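The robot that went to cooking school on a hard drive

At the Gedden lab, a gripper practises in kitchens that exist only as software, and the results are turning heads
August 9, 2019 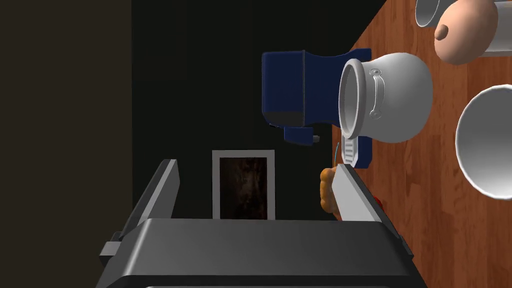 A view past the gripper's two fingers in one of the simulated kitchens, with a pot, a bowl and other items on the wooden countertop. Render: Gedden

The first thing you hear in the Gedden lab is fans. Racks of computers line the back wall, and every one of them is running kitchens. Each kitchen has its own counter, its own clutter and its own robot hand trying to pick something up. They run through the night and all weekend, and when the team comes in on Monday there are usually a few surprises waiting.

I spent two days there, and I'll admit I went in expecting to be a bit bored. Simulation sounds like the dry end of robotics. Then somebody pulled up a chair for me in front of a monitor and I didn't leave it until lunch.

The project is called Kuruc, and the problem it tackles is one that every household robot runs into sooner or later. Give a machine a clear table and a single block and it will grab that block all day long. Put the block among the pots and bowls of an ordinary kitchen and the same machine goes to pieces. It can't see the whole object. Its own fingers get in the way. The camera, which in this setup rides along at the wrist, tips over whenever the wrist does, so a countertop can end up running down the side of the picture like a wall.

Most older methods try to tidy that up before doing anything else. They work out where the camera is, turn the picture the right way round, build a map of the room and only then plan a grasp. It's sensible engineering, but every step can go wrong, and a small slip early on becomes a big miss at the end.

Kuruc skips the tidying. The learning program gets the picture exactly as the wrist sees it, sideways kitchens and all, and has to choose a small movement. Then it gets another picture and chooses again. In training it is scored on whether the target ends up held and lifted, and it gradually works out which movements pay off.

The clever part (and the part the team can talk about for hours, given half a chance) is how the practice kitchens are chosen. You could simply throw objects around at random, and plenty of groups do. Kuruc keeps a record of the kitchens where the gripper failed and makes close cousins of them. Maybe the pot moves over a little. Maybe the wall changes colour, or the bowl is swapped for a bigger one. A kitchen the robot has mastered is dropped from the pile, and one it keeps fumbling comes back in new versions until the fumbling stops.

I love this idea. It's how you'd practise the piano, going back over the bar you keep getting wrong, only here the computer is picking the bars.

The training set started with 800 hand-built kitchens. By the time the run finished, the failure-hunting step had grown it to 4000, and you can scroll through them and watch them get meaner. Early ones have plenty of bare counter. The late ones have things leaning on other things, and targets where only a sliver shows.

Of course, a simulated bowl weighs nothing, and the question everyone asks is what happens with a real one. For that the team went to Rarnomside, a testing hall across town with a full-sized kitchen and a real arm bolted beside the bench. Through March they ran 3148 grasp attempts on household objects, with no extra training on the real arm. The gripper lifted its target 80 per cent of the time. The comparison method, trained in randomly arranged kitchens for just as long, did clearly worse, and the gap was widest on the crowded counters.

There's still a lot it can't do. Shiny surfaces throw it off, because light in the simulator behaves more politely than light in a real room. Thin handles are hit and miss. And it has no sense of touch at all, so a slipping mug comes as news to it only once the picture changes.

That last gap is next on the list. A small firm called Lidberg is making fingertip pads that feel pressure, and the lab has begun building a simulated version so the gripper can start practising with them before the real pads arrive. When I left, the first touch-enabled kitchens were already loading, and two of the researchers had stayed past dinner to watch.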